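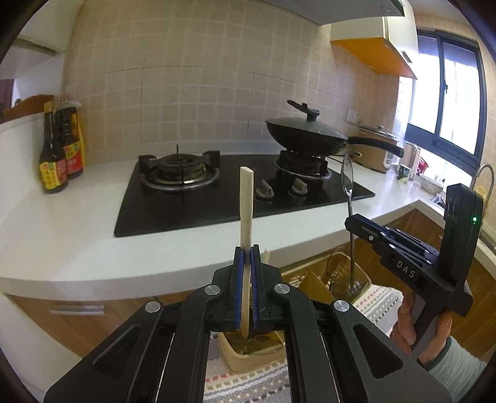
Torunn Myklebust asked, after reading our last report, whether the people on the dish side would still have jobs once the arm could put away the utensils, and said she would like that answered before anything about the equipment. So we start there.

Plamine project: second progress report
Prepared for the Vindano workplace fund
Reporting period ending March 2020

Staffing

No positions have been cut and no hours have been reduced at the Lallden kitchens during this period. The six people on the dish and put-away roster at the start of the project are still on it. Four of them now spend part of each shift recording demonstrations with the hand-held grippers. The other two chose to stay on regular duties, and that was always an option under the agreement.

We can't promise what happens after the grant ends. Management has agreed in writing that any change to the roster will be discussed with staff before the arm is used on a live shift. A copy went in with the May application and it hasn't been altered.

Work completed

Staff recorded 154 usable demonstrations of utensil handling. The target for this stage was 500, so we are well behind. Most of the shortfall comes from the first few weeks, when people were still learning how to hold a spoon or spatula handle in the jaws without it turning. A long handle held too low swings when the wrist moves, and those recordings were thrown out.

The tasks covered so far are:
Taking a utensil out of a divided basket
Putting a utensil back in the right compartment
Passing a utensil from one gripper to the other
Moving a lid off a wok and setting it down on the counter

The last one is harder than we expected and we have only a handful of clean recordings. Glass lids are slippery in the jaws and the knobs come in all shapes.

We are recording in small home-style kitchens as well as on the main line. Elias Khoury set up the schedule for this and has kept it going through two roster changes. The home-style kitchens are slower to work in, but the meal program at Kiều uses the same sort of two-burner setup and that is where the arm is meant to go first.

What has changed for staff

The grippers are heavier than a ladle and people notice it by the end of a session. We now stop after 20 minutes and swap. Two staff reported sore wrists before this rule came in. Both were moved to other duties for a week and have gone back to recording by choice.

Recording is paid at the higher rate used for training new hires. This was a staff request. It has added to our labour costs and is the main reason that line is over budget.

Staff have also changed how the work is done. The original plan had every utensil stored handle up. People on the floor pointed out that they put the metal ones in head up so they can see which is which, and that an arm trained the other way would leave the basket in a mess for the next person. We changed the instructions and recorded that part again.

Some people remain unsure about the project. One comment from the staff meeting was that it feels odd to teach a machine your own job — we have passed that on as it was said. The meeting minutes are available if the fund wants them.

Problems

One gripper was out of use for nine days waiting on replacement pads. We now keep a spare set on site.

Labelling takes longer than recording. We had set aside half a day a week and need closer to two days.

Next period

We plan to finish the utensil recordings, then run the arm at Kiều outside service hours with a staff member at the stop button. Lids will be left until the second half of the period. We ask the fund to approve moving the unspent travel money to wages. The revised budget is attached, and Elias can answer questions about the figures.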